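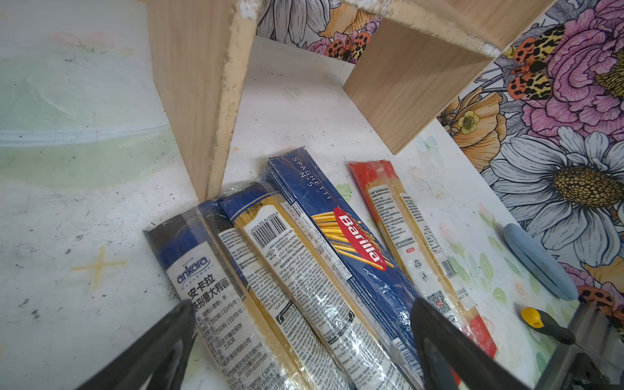
18 January 2021

Dry pasta, packaging and storage trial. Bench 2, Astthorpe.

Carried over from October: the long-cut samples still had no fixed storage position and were being moved between the shelf and the bench whenever somebody needed the surface. Task today was to lay out the spaghetti, record what is on the packs, and decide how the long cuts get stored before the short cuts come back from Prasex.

Bench top wiped with water only. The scuffs on the white surface do not come off and I have stopped trying. They don't affect anything except the contrast when reading small print on clear film, which is poor either way.

Packs laid side by side, long axis at an angle to the bench edge. Square to the edge is neater but the ends then project into the space needed for the balance.

Notes on packs:

Ankara. Clear bag, dark blue at the upper end, white label with the logo and Chinese text. Logo and MAKARNASI legible. The Chinese label has the ingredients, dates and company address. Log the dates from this label and leave the bag print alone, so there is one source per pack.

Clear bag with blue band. Barcode sticker reads 8 699546 020004. Text panel is multilingual, Arabic script included, with the nutrition figures in very small type. Needs the hand lens. Entered under the barcode for now, brand field left blank until I have checked the delivery note.

Barilla, SPAGHETTI N.5. Blue, with clear plastic around it. The wrap is shiny and creased and throws glare under the bench lamp, so turn the lamp off and use the ceiling light when copying print. The nutrition panel is readable after that.

Red-edged pack. Clear plastic, pasta a stronger yellow than the neighboring clear pack with the 500克 label. Narrow white label down the side, all Chinese, with a QR code. Film wrinkles run across the code. I did not try to scan it. Flatten with a ruler first, do not pull the film.

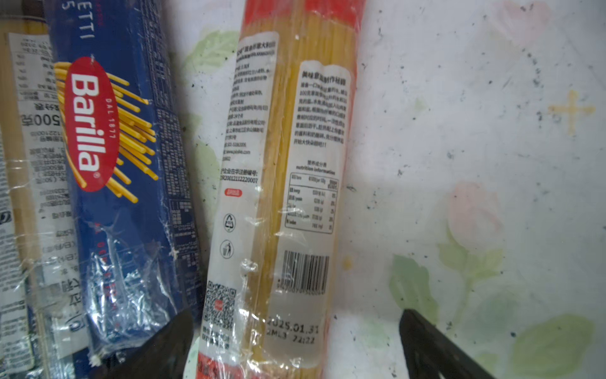
Color comparison through film is only good for sorting. Film thickness, printed bands and glare all shift it. For the color entry the strands have to come out onto the gray card, and that waits until the packs are opened for the cook test. Until then the color column stays empty. Last time two entries were made through the bag and both had to be struck out.

Storage. Three options considered.

a) Upright in the tall Flimemier jars. Jar takes up to 545 mm of height on the shelf with the lid clearance, and the shelf does not have it. Also separates the pasta from its label, so every jar needs a second label. Rejected.

b) Upright in original packs, in a divided box. Soft bags slump and the strands at the bottom take the load. Breakage in the October set was worst at the lower end. Rejected for bags, acceptable for cartons, but I don't want two systems.

c) Flat, in original packs, in a shallow tray, one layer. Uses more area, needs no relabeling, the labels stay face up. Adopted.

Tray inside width 200 mm. Packs go in label up, sealed ends all the same way. No second layer. If a pack does not fit, start another tray.

Mass check. Balance is the Puma, 3000 g range, zeroed with the empty tray on it. Reweigh packs unopened and write the gross mass on masking tape, tape on the tray rim next to the pack and not on the film. Tape on film lifts the print when it comes off, and in one case it took the date with it.

For the cook test: 50 g per portion, unbroken strands only, counted out of the weighed pack and the remainder reweighed. Broken pieces go in a separate dish and are weighed as breakage. Breakage is recorded against the gross mass of pasta, not against the portion. The October sheet mixed the two and the numbers cannot be recovered.

Water, salt and pan as in the existing procedure, no changes. Cook time from the pack where it can be read. Where it cannot, use the standard time and mark the entry S.

Open points:

- Brand field for the 8 699546 020004 pack.
- QR code on the red-edged pack.
- Chinese labels need somebody to read them properly. I can pick out the weights and the numbers, not the storage instructions.
- Second tray, same width.
- Decide whether the outer plastic on the Barilla stays on during storage. Leave on for now.
- Ask Prasex whether the short cuts are coming back in their own packs or in sample bags. If sample bags, tray system does not apply and they go in the drawer.

Bench to be left clear at the balance end. Tray goes on the lower shelf, left side, after weighing.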